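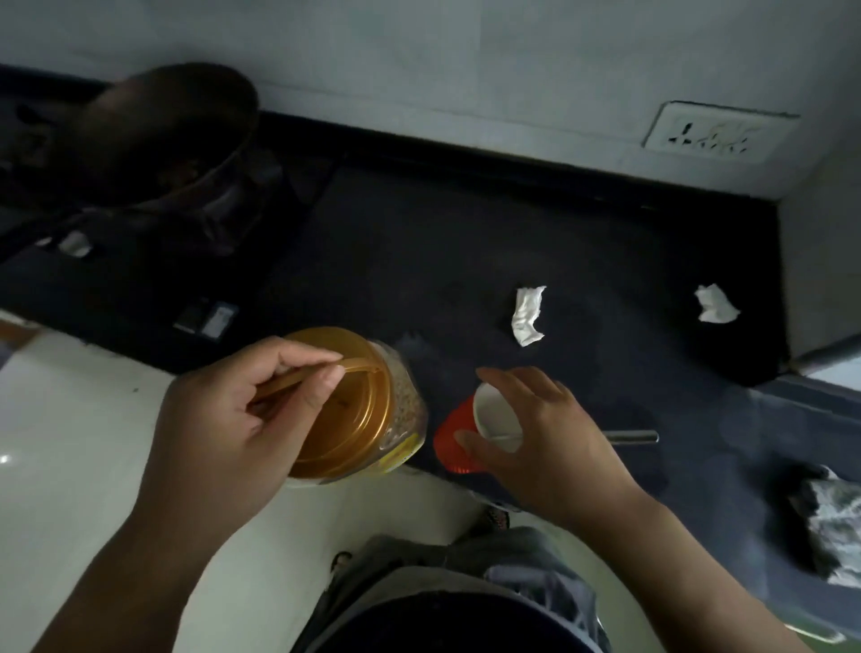
Roos Koster would like it known that a spoon is a perfectly good measuring device and that anyone who scoops from the jar with a cup deserves what ends up on the floor. She told me this over the phone, at some length, while I was standing in my own kitchen with a jar in one hand and a cup in the other.

I had called her about seeds. More exactly, I had called to complain about seeds, and about grains, lentils, millet and all the other small, round, runaway foods that modern people are supposed to keep in clear jars with handsome lids. We moved everything into jars in February. It was going to change our lives. The bags would go, the rubber bands would go, and we would at last be able to see what we had.

We can see what we have. We have 3 jars of something tan.

The labels were meant to take care of that. I wrote them in pencil, which the steam from the pasta pot found delicious, and by spring I was identifying dinner by rattling it. Sesame makes a hiss. Bulgur is more of a mutter. Quinoa sounds like sesame that has been to college. Twice I have toasted the wrong one in a dry pan and served it anyway.

Then there is the matter of the lid. A screw lid is a fine thing on a jar of pickles, where the contents stay put while you wrestle. On a jar of seeds, it becomes a grinder. One grain gets into the thread, then a few of its friends, and after that the lid goes on crooked and comes off with a noise like a boot on gravel. Femke Nijs, who sold me most of my jars at her shop, Cludine, wipes the rim with a dry cloth every time she closes one. Every time! I asked whether she had other hobbies and she said this one was going well.

Her method for the rest of it is as follows. Put the jar down before you open it. Hold the lid from above and turn slowly, so you aren't yanking the thing toward your chest at the moment it gives. Have the cup within reach before the lid is off, and a spoon beside that. If you must pour, tip the cup toward the jar and bring the two together low over the counter. She is firm about low. Seeds dropped from a height bounce, and a dark countertop shows every one of them, along with the ring from your last glass of water and anything else you had hoped to keep private.

I like a small cup for this job, paper or plastic, the kind left over from a birthday. You can pinch the paper kind into a spout. Femke thinks this is barbaric and uses a brass scoop from Pakdale, bought for more than I spent on my kettle. Roos is on her spoon. The spoon is slow, though, and if a recipe calls for 900 grams of anything you will be there until the news comes on.

I tested this. My bulgur, bought by the sack from Başaran, a grocer with no patience for people who want a little bit, fills the big jar with 910 grams when I bang the base on the counter a couple of times to settle it. By cup it took me the length of 2 songs. By spoon I gave up and ate some toast.

Paper towels deserve a word too. Everyone I spoke to starts with one and finishes with several, scrunched up and left at the back of the counter, each too clean to throw out and too used to put away. Mine sit there till evening. A damp one picks up stray seeds better than a dry one, which only herds them toward the stove, where they get in around the burners and announce themselves the next time you fry an egg.

Roos called back a week later to say she had bought a funnel, a Diris, wide in the neck, and that she didn't want to discuss it.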